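Two nights at the Lekow guesthouse, and the open day that got us there

I'd never been to a hotel open day before. I didn't know hotels had them! Schools, yes, and fire stations, but the Lekow guesthouse at Pernemthorpe throws its doors open once a year in August, before the late-season guests arrive, and lets anybody wander round the rooms, eat the breakfast and ride on the shuttle boat for nothing. My friend Natsumi Sakamoto spotted it on a noticeboard and rang me at seven in the morning to say we were going. So we went.

Getting there

Pernemthorpe is at the far end of the estuary and the train doesn't go the whole way. You get off at Gwynne, which has one platform and a very good pasty shop, and then you need the 88 bus. It runs every hour until teatime and then more or less gives up. We had 16 minutes between the train and the bus, enough for the pasties but not enough to eat them sitting down, so I arrived at the guesthouse with crumbs all down my front.

If you're staying as a proper guest they'll collect you from Gwynne station in their own minibus, but you have to tell them your train the day before. We hadn't read that bit. The 88 drops you at the top of the hill and it's a steep walk down with a wheelie case (mine lost a rubber foot on the cobbles).

The house

It was a customs office, then a school for boat builders, and it's been a guesthouse for as long as the present owners have had it. Fourteen bedrooms would be my guess, though the corridors double back on themselves and I may have counted a landing twice. We were let into all the ones that didn't have people in. The front rooms look over the water and cost more. The back rooms look at the orchard and are quieter, and I'd pick a back one every time, especially if there's a wind, as the front windows do rattle.

We'd decided to make a weekend of it and had booked room five, at the back. Two single beds, a bath with feet, a kettle that took an age. The mattress was firmer than I like but Natsumi slept like a stone and was unbearable about it.
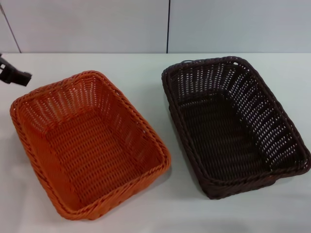
Breakfast is served from half past seven until ten, and on the open day they kept it going until noon for the visitors. Smoked fish, eggs done however you want, a sort of seeded flatbread made in the village, and three kinds of jam. I had the gooseberry. Then I had it again. The coffee comes in a big pot and they don't mind bringing another, although you may have to wave, as there were only two people on the floor and a lot of us!

The tour was led by the manager, a tall man with a soft voice, and if you were at the back you missed most of it. I did catch that the staircase was moved from one side of the hall to the other, and that the cellar floods at the spring tides, so there's nothing kept down there that matters. Somebody asked whether there was a ghost. He said there wasn't and looked a bit disappointed about it.

The boat

This was the part I'd come for. The guesthouse has its own shuttle boat across to Lurkov, the little island with the bird hides and the swimming beach, and guests can use it as often as they like. Everybody else normally pays on the jetty. It goes at nine, eleven, two and five, and the crossing was meant to take twenty minutes but ours was nearer half an hour because the tide was against us. Wear something waterproof. I wore a linen shirt, and I can tell you that linen holds a surprising amount of estuary.

Lurkov has one path going right round it and a hut selling tea. We did the whole loop in an hour and a half with stops. There are 59 steps up to the lighthouse from the beach, according to the sign at the bottom, and I believe it. The view from the top goes right back to Gwynne and you can see how the river bends. We watched a party of canoeists go by and get completely muddled on the sandbank, then climb out and drag the boats along, laughing their heads off.

The swimming beach is pebbles, so bring shoes. Water cold but lovely once you've stopped shouting. There's no changing place and no loo except the one behind the tea hut, which shuts when the hut does. We very nearly missed the five o'clock boat thanks to Natsumi deciding she wanted one more dip, and I had to stand on the jetty doing big apologetic arms at the skipper. He waited. He said he'd have waited anyway, but I'm not sure I'd test that.

Supper

The guesthouse only does an evening meal if you ask by midday. We'd asked, and it was a fish stew with potatoes, followed by plum tart. Plenty of it. The dining room gets noisy when it's full, and they'd put us next to a walking group who were having a long argument over a map. By pudding we'd been drawn in. I still think they should have gone left at the church.

If you'd rather eat out, there's the pub on the quay (chips very good, pie less so) and a van that does flatbreads near the slipway until the flatbreads are gone. 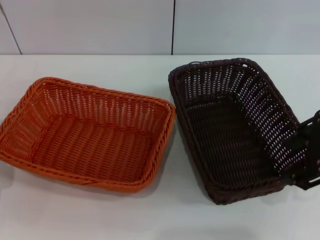 Bits worth knowing before you book

The office phone is answered in the mornings only. Emails took them two days to reply to, but the reply was friendly and covered everything I'd asked.

Wifi works in the lounge and on the stairs. In room five I could get it by holding my phone near the bathroom door.

Dogs are allowed in the ground-floor rooms and on the boat, but not on Lurkov between spring and the end of July, when the birds are nesting.

The visitors' book on the hall table had 503 names in it from the open day by the time we checked out, which the girl at the desk told us was their best yet. Ours are near the bottom of a page, and mine has jam on it.

Parking is tight. The people in the room next to us had left their car up by the bus stop and walked down, and after seeing the lane I'd do the same.

We've asked about room five again for next spring, and I'm waiting to hear. Natsumi wants the front this time.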